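4.2 What brought families back

The egg hunt was the surprise of our season at the Fatodham market, and a delightful one! We had expected the cheese tastings to draw the longest stays, but of the 714 visitors who filled in a card, 300 named the hunt as their favourite part of the morning. Parents told us they came for the kids and went home with bread, leeks and honey as well.
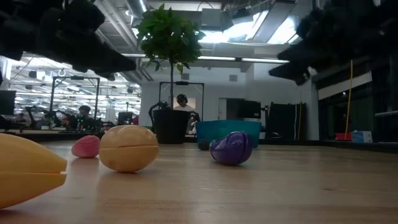 Figure 3. Plastic eggs on a tabletop.

Stallholders were just as keen. Dixit and Sial found a similar pattern at Cisternas, where children's activities kept people on site past noon, and our own interviews point the same way – five growers asked for a second hunt before we had even raised the idea. We would love to see this tested at a winter market, where colder weather may change how long families linger. Spending is harder to read, as many cards left that line blank, and we return to it in Section 5.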